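沙发上吃饭派的清洁和收纳小窍门

先承认一件事:我们家有餐桌,但是一年到头没怎么在上面正经吃过饭。餐桌上堆的是快递、作业本和一台缝纫机,吃饭都在沙发上。我妈每次来都要念叨,念叨完了自己也端着碗坐过来,还要抢靠窗那个位置。所以这些年我攒下来的家务经验,有一大半是围着沙发转的。前阵子有读者留言问深色布沙发怎么打理,我就干脆把能想起来的都写在这儿,想到哪儿写到哪儿,大家挑着看。

先说碗

在沙发上吃东西,碗比沙发重要。我以前用那种浅口的大盘子,好看是好看,一盘番茄意面端过来,人往下一坐,汤汁就往边上跑。后来全换成了深一点、口沿往外翻的碗,手指能扣住边,热的时候也不至于整个手掌贴上去。

颜色我建议一人一个,固定下来。我家是谁的碗谁负责送回厨房,颜色一分开就赖不掉了,小孩子尤其吃这一套。纯色的比带花的好,有没有洗干净一眼就看得出来。

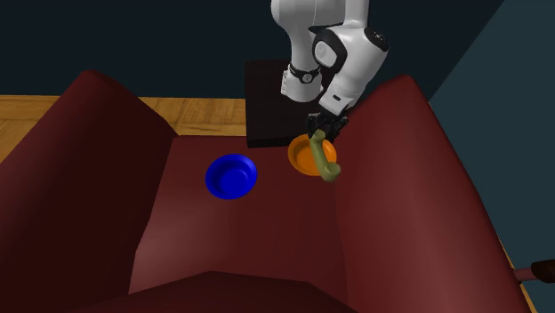

汤碗不要装满,装到六分就停,不够再去盛。我先生嫌麻烦,非要一次装到顶,结果就是我后面要讲的那块酱油渍。

还有勺子。吃完了不要把勺子立在碗里,胳膊肘一带,整个碗就翻了。平放在托盘上最稳当。托盘我用的是在Drundby买的,底下有一圈防滑的胶边,用了好几年,胶边还没掉。没有带胶边的也不要紧,剪一块橱柜用的防滑垫铺在下面,效果差不多,脏了就扔水池里搓两把。

布面沙发洒了汤怎么办

第一步是吸,千万别擦!我看过太多人一着急就拿纸巾来回抹,本来硬币大的一块,抹成巴掌大。正确的做法是把厨房纸叠厚一点,按下去,数到十,换一张再按,按到纸上基本没有颜色为止。

然后是调水。一小盆温水,两滴洗洁精,搅到有一点点泡沫就够了。拿白毛巾蘸湿,拧到不滴水,从污渍的外圈往中间点按。一定要白毛巾,我用过一次红格子的,毛巾掉色,那块地方现在还压在靠垫底下。

点按完了再用清水毛巾过一遍,最后拿干毛巾压住,上面放一本厚书,压一晚上。书和毛巾中间隔一层保鲜袋,不然书就遭殃了(我的一本菜谱就是这么皱的)。

油渍多一步:先撒玉米淀粉,薄薄盖一层,放着别动,看完一集电视剧再用吸尘器吸掉,之后再上洗洁精水。小苏打也可以,不过深色沙发上小苏打容易留白印子,吸不干净很烦,我现在只用淀粉。

酱油比较麻烦。上面那套做完如果还有印子,就用白醋兑水,一份醋两份水,先在沙发背后不起眼的地方试一下,不掉色再用。味道头一天有点冲,开窗散散就没了。真丝、天鹅绒这些我没试过,不敢乱讲,还是送出去洗吧。

深色沙发的灰和毛

深红、藏青这类颜色耐脏是真的,汤汤水水看不大出来,可是显灰显毛也是真的。下午太阳一斜着照进来,什么都藏不住。

橡胶手套是我最爱的工具,比粘毛滚筒好用多了。戴上稍微沾一点水,顺着一个方向捋,猫毛会自己卷成一条一条的,捡起来扔掉就行。邻居Fadime Uysal教我的是用旧丝袜套在手上,道理一样,她家养两只长毛狗,照样收拾得很体面。

缝隙里的饼干渣,用吸尘器的扁嘴先吸一遍,吸不出来的就拿一支干净的旧油漆刷往外扫。坐垫能拆的每个月拆下来拍一拍,前后左右换个位置再装回去,这样不会总塌一个坑。我们家塌得最厉害的那块是我的,就不多说了。

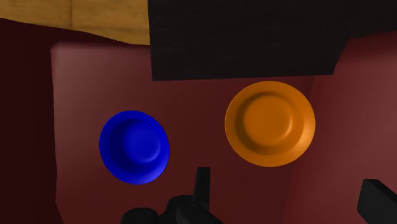
遥控器和零碎东西,我在沙发扶手上搭了一个布袋子,旧牛仔裤的后兜剪下来缝的,一边一个,中间用一条宽布带连着。布带要长一点,塞进坐垫缝里压住,不然一拽就掉。想省事的话,Trurkano有现成的卖,口袋多一些,就是颜色少。

靠垫套我备了两套轮着用。洗之前把拉链拉上,翻到里面朝外,冷水,转速调低。晾的时候趁半干扯平四个角,干了就不用熨。靠垫芯也别忘了,天气好的时候拿出去晒半天,中间翻个面,拿衣架拍几下,马上就蓬起来了。

顺便说说碗上的印子

咖喱和红油会把塑料碗染黄,这个大概家家都有。我的办法是先在碗里抹一层薄薄的食用油,用纸巾擦掉,再用洗洁精洗,颜色会淡很多。剩下的放在太阳底下晒,晒两个下午,基本就退了。陶瓷碗底的灰色划痕是勺子蹭出来的,牙膏挤一点,湿海绵打圈擦,冲干净就行。带金边的碗不要这么弄,金边会花。

碗叠着放的时候,中间夹一张厨房纸,潮气不会闷在里面。这是我婆婆的习惯,我一开始嫌啰嗦,住到南边来以后,梅雨天一到就老老实实照做了。

读者Higinio Zepeda之前问过我沙发上的奶味怎么去,孩子小的家庭应该都懂。先按洒汤那套处理,干透以后撒一点淀粉过夜,第二天吸掉。一次不行就再来一次,别急着喷香水,两种味道混在一起更难受。

皮沙发的我下回再写,我姐姐家有一套,得先去她那儿蹭几顿饭,问问清楚。

2019年4月15日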